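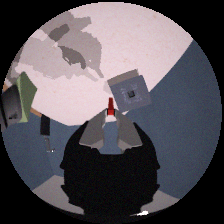

## What holds a handbag handle on

A bag handle usually fails at the anchor, the short length where strap meets body. Leather stretches before it tears, and the stitch holes go oval first. Once two neighboring holes have merged, the repair is no longer a matter of rethreading.

Stamance, which makes structured day bags, moved its anchors 18 mm below the top edge for its spring line. The older Trulstead tote sets them closer to the rim, where the leather is folded and thinned. Under a steady load the lower anchor spreads the pull across unfolded hide. It also makes the bag hang slightly open, and some buyers will dislike that.

Thread matters less than stitch length. Short stitches look neat on a shelf but perforate the leather like a stamp. Prorkik uses a longer stitch on its shoulder straps and backs each anchor with a woven tape, hidden under the lining. The tape can be felt by pressing the lining with a thumb.

Hardware is the other weak point. Split rings open under a twisting load; welded rings do not. The Shibata crossbody has welded rings throughout and weighs 412 grams empty, against 314 for the version sold until February. Most of the added weight is in the rings and the swivel clips - the leather is the same.

### Checking a bag before you buy

- Pull the handle sideways as well as up. Gaps at the stitch line will show.
- Look for a seam in each ring.
- Check that the edge paint is continuous where the strap bends.
- Fold the strap tip back. Glue alone, with no stitching, means a short life.

Resewing one anchor is a small job for most shoe repair shops. Replacing torn leather is not, and on a bag priced under $100 it rarely makes sense.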